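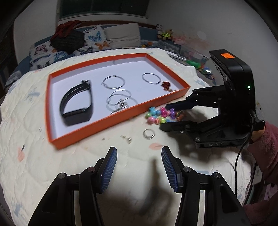
Bangles, a watch or fitness band and a beaded bracelet sorted with a shallow box tray on a quilted cloth.

Keeping small jewellery in one place

A shallow tray with a plain white inside is the easiest thing to sort jewellery in. Thin silver bangles show up well against it, and you can see at a glance if a charm has caught on the one next to it. The lid of a gift box will do if you have nothing else.

Work on a quilted or padded cloth. Rings and stud earrings that miss the tray stay where they fall and don't roll off the table. Shake the cloth out over a bowl when you finish.

Put the large pieces in first. Stand a watch or fitness band on its side, closed, so the strap doesn't scratch anything. Lay bangles flat with a gap between them. Children's beaded bracelets are best kept apart, as the elastic snags on earring hooks.

Studs and finger rings go in last. Thread each pair of studs through a spare button, or use an egg cup. Check for loose backs before you put the tray away.

Silver left out in the open will dull. Wipe it with a soft dry cloth every 3 or 4 weeks and keep the tray in a drawer, away from the bathroom.

Ellery Household Notes, 18 July 2018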